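Trallgate Parts Tray Set: Four Plastic Trays and a Steel One
Reviewed by Lyle Mercado
15 August 2001

We repair small appliances, and most of what goes wrong at our bench has nothing to do with soldering. Parts get mixed. A harness from one job ends up with the board from another, and someone loses half a morning sorting it out. In April I ordered the Trallgate parts tray set to replace the cookie sheets and cardboard lids we had been using.

The set is four plastic trays in a yellow that looks orange under some lamps, plus one stainless steel tray. It cost 29 dollars from Clultura, catalog number 2587. Delivery took eight days.

Sizes and build

The plastic trays have a thick, rounded rim and a flat floor. I can pick up a full one with one hand and the rim doesn't dig in. The walls slope on the inside, so a part that has slid to the edge can be pushed up the side with a finger. Mine sat level out of the box. One had a rough spot under the rim where the mold had left some flash, and I took that off with a knife.

The steel tray has a rolled rim and no sharp corners. It's smooth inside, which means parts skate around when you move it. I line it with a sheet of plain white paper. The paper stops the sliding and gives me somewhere to write the job number, and when it gets greasy I throw it out. Trallgate should put that tip on the box.

Wire harnesses

Harnesses were the main reason I bought the set. The ones we handle have spade terminals, ring terminals and small white connectors, and all of those like to catch on each other.
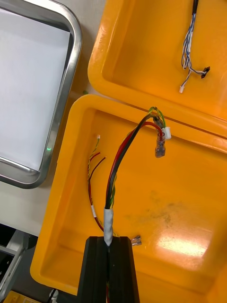 I put one kind of harness in each tray and don't let them share. The flat floor lets a bundle lie stretched out enough that I can read a tag or check a crimp before I pick it up. In a cardboard lid the wires sprang back over the side and dragged their neighbors along. They still spring in these trays, but the rim is usually enough to hold them.

The color helps more than I expected with some wires and less with others. Black, blue and white stand out well. Red is harder, and green-and-yellow ground wire is only so-so. A plain gray tray would be better for red wire, if Trallgate ever makes one.

Glare

This is my biggest complaint. The plastic is shiny and the floors throw back any light that hangs straight over the bench. Small bright terminals can disappear in the reflection. I moved my lamp to the side and that fixed most of it. Tatiana Michalík, who works the bench across from mine, lays paper in the plastic trays as well. A matte finish would save everyone the trouble.

The steel tray's rim shines too, but with paper on the bottom you don't notice it much.

Layout on the bench

It took me a couple of weeks to settle on an arrangement. I tried all the plastic trays in a row along the back and kept leaning over my work. What I use now is two on the left, two on the right and the steel tray in the middle. Boards and small wired parts stay in the plastic until I need them, then go onto the paper. Everything on the paper belongs to the job I'm doing.

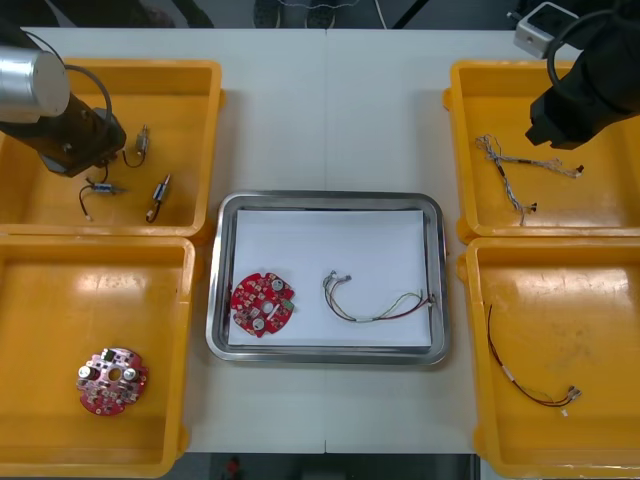 Cleaning

Dish soap and warm water. Flux comes off the steel with alcohol. The plastic picks up gray smudges that I have not been able to get out completely, though they don't affect anything. I would not set a hot iron anywhere near it.

Compared with the Zedero

Before ordering I borrowed a set of Zedero trays for a few days. They're deeper and they stack, which these don't do very well when loaded. The Zedero walls go straight up, though, and I had trouble getting flat terminals out of the corners. If you store parts for weeks, get the Zedero. For work in progress I prefer the Trallgate.

Neither set is anti-static as far as I can tell from the packaging. If your boards need that, buy a mat or proper bags.

Verdict

Good trays at a fair price. I'd like a duller finish, a second steel tray and a choice of colors. I have since bought another set for the back bench.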